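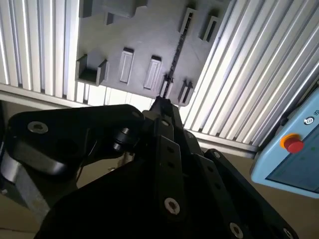
Fourth day of being a robot's piano teacher. The lesson is always the same: take the arm by the wrist, walk it over to the gray plate, put the part where the part goes, let go, and hope something sank in. Durkance wants 400 good runs before August and I have been keeping my own tally on masking tape, which fell off the bench at lunch and stuck to my shoe. The thin black rod is the one I dread. It weighs nothing, it is black, the fingers are black, and against that dark plate I lose sight of it whenever I lean in to be helpful. Its narrow slot forgives very little. I have now developed a way of holding my breath that I suspect is also being recorded in the joint torques.

Tried leading by hand all morning and driving it from the next room all afternoon. By hand I am decent and get a sore shoulder. By remote I am a toddler with oven mitts, and my shoulder is fine. The people at Stultness swear by remote because the arm moves "like itself." It certainly didn't move like me. Twice I went left when I meant right, and once I sat admiring how still I was keeping it before noticing the session had timed out.

Supper was crackers. Went back for one more set.

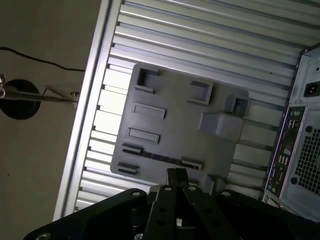 Last changed: April 10, 2026

Evening set went better. I quit aiming for the slot and aimed for the spot just short of the plate's edge, stopped there, had a look, then went in slowly. 12 tries, two bad ones, both my fault. The trouble is that the pause is now part of the lesson. When we train on these, the arm will come up to the plate, stop, and appear to think about its life choices, and someone at Clommont will ask if it's a feature. I plan to say yes.

Also need to settle whether I throw out the runs where I bumped the edge and recovered. The Shih notes say keep them, a robot should see a mistake being fixed. I like this rule very much as it makes half my week's work valuable.

The arm and I are on speaking terms again. I caught myself saying "good, good, gently" to it around eight, in the voice I use for parallel parking. Tomorrow I start with the U-shaped holder, before coffee if I'm brave, and I must buy better tape.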